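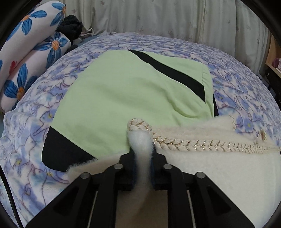
4.2 What councils talk about when the agenda is short

Small-town councils spend far more time on small matters than the literature on local government would suggest. In Clendthorpe, the culvert replacement took up one page of the minutes, while the question of who may hang washing over a public sidewalk ran across three meetings and produced a draft ordinance. Residents wanted to know whether "laundry" covered bedding, and the draft's answer would have taken in everything in Figure 3, from the white fleece blanket to the flower-printed bedspread and the two floral pillows lying next to each other on the left. The clerk, Osvaldo Leite, told us that the definition was the only part of the text that everybody had read.

We coded 983 agenda items from Clendthorpe and Portela, using the scheme set out in Section 3. Items were sorted by the amount of money at stake and by the length of the discussion that followed. The two measures have very little to do with each other. Portela approved its road budget without a question from the floor and then gave most of an evening to a bench.

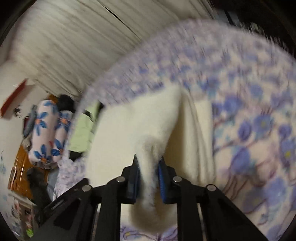

Figure 3. Household textiles.

Public comment explains part of the gap. Chauke's earlier work on Portela treats comment periods as a kind of weather – they arrive, they pass, and the vote goes ahead as planned. Our records are less tidy. In two cases a single speaker got an item tabled, and in both the speaker had brought photographs.

The meeting of 17 August 2020 is a fair sample. It was held by video link, with the mayor muted for much of the opening, and the minutes record no complaint about this. The laundry ordinance was sent back for rewording and returned in September, shorter by a paragraph and still without a definition of "sidewalk."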